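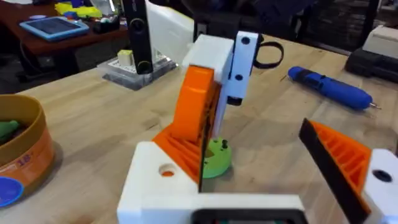 Speaker notes, town archive evening, 21/02/2019

Start without the slides. Ask who has ever moved house and found a box they never opened after the move before that. Wait for the hands. Then: "Great, you're all archivists already!"

The Murorum letters. Tell it from the beginning, since half the room will be new. 690 letters, all from one bakery, all kept in flour sacks in the attic. Orders, complaints, a long and very funny quarrel over late rye bread (read the short one, the one that ends "and my wife agrees"). I love these letters. Let that show, but watch the clock, because last time I spent ten minutes on rye.

Next slide.

How we read them. The handwriting is the fun part! Explain the long s, then put up the line that everyone reads as "fifty fish" and let them argue before giving the answer, "sixty dishes." Mention that we worked in pairs, one reading aloud and one typing, and swapped every 55 minutes. Your eyes go first, then your patience.

Catalog numbers: keep it short. One number per letter, written in soft pencil on the back, top left. Envelopes get the same number with an E. If anyone asks about the Malinowski folder, it has its own numbering and we are leaving it alone until October.

Paper and light. Pass around the two sample sheets, the one kept in a drawer and the one that hung in the shop window. Same paper, same year. People always gasp at this, so give them time to pass it along the rows before talking again.
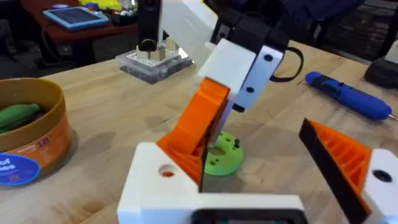
Should you laminate old family letters to protect them?

Please don't. The heat and the plastic can't be undone, so use a clear polyester sleeve that the letter slides in and out of.

Then the Zastanine map. Zoom in slowly: river, mill, the road to Skostau, and finally the tiny drawing of a goose beside the bakery. It shows up in three of the letters too, always next to a signature. We still don't know what it means and I'd be thrilled to hear any theory at all.

Close with the invitation. Reading evenings start again next month, tea provided, no experience needed. Sign-up sheet is by the coats. Leave the goose on the screen during questions.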